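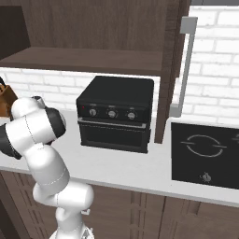
Florencia Yáñez reckons we should have done this years ago, and she told me so twice before I'd even put the kettle on. She's been asking for a proper community cookbook since the old stapled one fell to bits, and now I get to tell everyone it's coming. The Hornum Street Cookbook is out in December!

I'm Mitsuko Hayashi and I've been editing the thing from my kitchen bench since autumn. We put the call out for family recipes and 348 turned up, some typed, plenty on the backs of envelopes, one in pencil on a paint colour card (a very good lemon slice, page 61). I cooked from as many as I could manage. My neighbours have eaten a lot of soup.

The finished book has 133 recipes in it. If yours missed out, please don't be cross with me. We had a pile of zucchini slices that were more or less the same slice, so I picked one and put everybody's name under it. The ones we couldn't fit will go up on the Prallevance neighbourhood website over summer, a few at a time.

My favourite chapter is the weeknight one, all small-oven and one-pot dinners for people who get home late and can't face much washing up. Florencia's baked eggs are in there, with her note about going easy on the paprika, which I ignored and then regretted. There's also a chapter of school lunches, and a long one on preserves that got away from me a bit.

Monard Press is printing 500 copies for the first run. It's a spiral binding so it'll lie flat on the bench, and I fought hard for that. Every recipe is in metric with cups beside it.

You can order through the Prallevance website or at the front counter of Rothe Books, and Rothe will hold copies until the end of January. We're launching at the Hornum Street hall at 4 pm, date to be confirmed once the floor's been re-varnished. Bring a plate, and label it if there are nuts.

Media: review copies and recipe extracts are available, just ask for me at Monard Press.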